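3.2 Collecting demonstrations with hand-held grippers

The second half of the Drornmont student project was the part everyone had been waiting for, and it did not disappoint. Once the teams had written their task sheets, they moved on to showing the tasks by hand, over and over, so that the Keva policy had something to learn from. We had planned to use the arm itself for this, with students guiding it by joystick, but the trial run in March was slow and rather tiring. A pair of hand-held grippers let a student pick things up almost as quickly as they would with their own fingers, and the change in mood was wonderful to see!

Each team worked at one table with a sheet of white paper laid over most of the top. The paper gave a plain background and could be swapped when it got marked. Objects were ordinary household things chosen by the teams, and the rule was simply that they had to be light enough to lift with one gripper. Bottles were a popular choice and also a surprisingly hard one. A trigger head offers several places to grip, and the students argued at length (and very well) over which of them the arm would be able to copy later.

We set a target of 500 demonstrations per team. A demonstration was kept if the object ended in its goal position and both grippers came back to rest, and thrown out otherwise. The students did the sorting themselves with Ung, our small viewing tool, and they were much stricter than we would have been. Two of the teams asked to redo a whole batch after spotting that their starting positions had drifted to one side of the paper.

Two-handed tasks needed the most practice. In the single-handed ones, the free gripper still had to be held somewhere sensible, and early recordings are full of it wandering across the work. The teams soon agreed on a habit, which we later added to the Grellard handbook: one gripper acts, the other waits close by and stays open to the task. Figure 3 shows the two grippers in use, with one of them on the bottle. 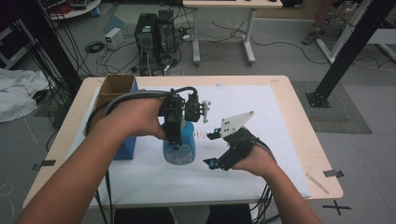 Figure 3. Hand-held grippers at the work table, the left one clamped around the top of a blue spray bottle.

Cables were the most common complaint. They pull at the wrist when the student reaches across the table, and a few teams changed their layout to keep the reach short. We think this was time well spent, as it got them talking about how the hardware shapes the data, a subject we had found hard to bring alive in lectures. Section 3.3 looks at how the kept demonstrations were split for training.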